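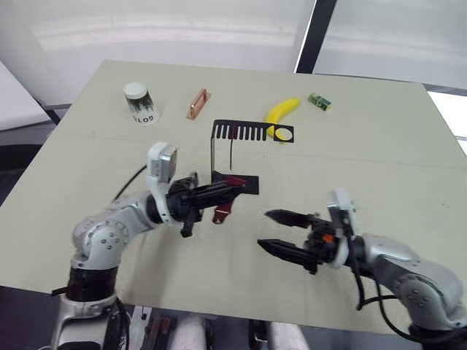

Figure 1. Two-arm bench, left gripper closed on the part, right gripper open on the other side of the stand.

Unit 6: The handover fault

Reading for this unit: the Grarnura incident report, which you should have in your packet. Read it before the session and bring a pencil, and be ready to disagree with it. I disagree with a good deal of it.

Background

Grarnura ran a pick-and-hang task on a bench with two arms. One arm picks up a flat part and carries it to a slotted stand. The other arm waits with its fingers open, ready to take the part or steady it. The report covers a block of 700 cycles. In 29 of them the part ended up on the table, and in 2 of them an arm struck the stand hard enough to trip the force limit and stop the cell. The report gives most of its pages to the 29 and a single paragraph to the 2. I would have done it the other way around.

The report's explanation

The author, Brunello Pace, puts the drops down to "operator variation in part placement." In plain words, people set the part down in slightly different spots and the arm picked it up a little crooked. His fix was a taped outline on the table and a reminder to staff.

Ask what evidence supports this. The report has no measurement of where the part was at the start of any cycle, failed or good. Without the good cycles you can't say the failed ones were different. Placement may well be the cause. The report doesn't show it.

What the logs say

Remo Monti went through the raw logs in January and got a less comfortable picture. His notes are short, so I'll give the main points.

Every dropped part came after the left controller reported "grip confirmed." That message is set when the fingers stop moving. Fingers stop moving when they have hold of the part properly, and they also stop when they have hold of one corner of it. The software treats the two cases the same.

The right arm closes on a timer. It doesn't check whether the part has arrived. If the left arm is late, the right arm closes on air, reports "grip confirmed" at its end stop, and the left arm lets go.

The clock offset between the two controllers was never logged. We have no idea how late "late" was.

Look at the gap between the grippers in Figure 1 and think about how much of the handover depends on timing. Then think about how little of it depends on anything being sensed. Each wrist carries a camera module. According to Monti, neither camera was used at all once the part had left the table.

The two collisions

In both cases the arm had been restarted after a stop, and it resumed from its last stored waypoint. The stand had been moved during the stop. Nothing in the restart procedure asked anyone to check it, and the stand is not bolted down.

The report calls these "minor contact events." The force limit worked, and I give it credit for that. But a force limit acts after contact. If a hand had been near that stand, the hand would have been the contact. The vendor's slides (Makell, session 3) describe the cell as "safe by design," and you should get used to asking which part of the design is meant.

Also ask what the limit was set to. Lamont supplied the arms with one value and the integrator changed it. The report doesn't say to what.

Terms to know

Grip confirmed: a message from the controller. It is a claim about the fingers and says very little about the part.
Open-loop handover: a transfer between arms run on time or position alone.
Stale waypoint: a stored target that no longer matches the bench.
Root cause: in most reports I read, the place where the author stopped looking.

For the session

Write one page on the restart procedure. Say what must be checked before motion is allowed, who checks it, and how the cell would know if they hadn't. "Retrain staff" will not be accepted as an answer.

Then pick one sentence from the report that you think is unsupported and write down what data would support it. Be specific about the signal and the sample rate.

If you want a second case to compare, the Wuneder write-up in the shared folder has a similar timer problem and a much better log. Its conclusions are too cheerful, but the plots are good.

Revised Aug 8, 2019. The earlier version had the restart sequence in the wrong order. Throw it out.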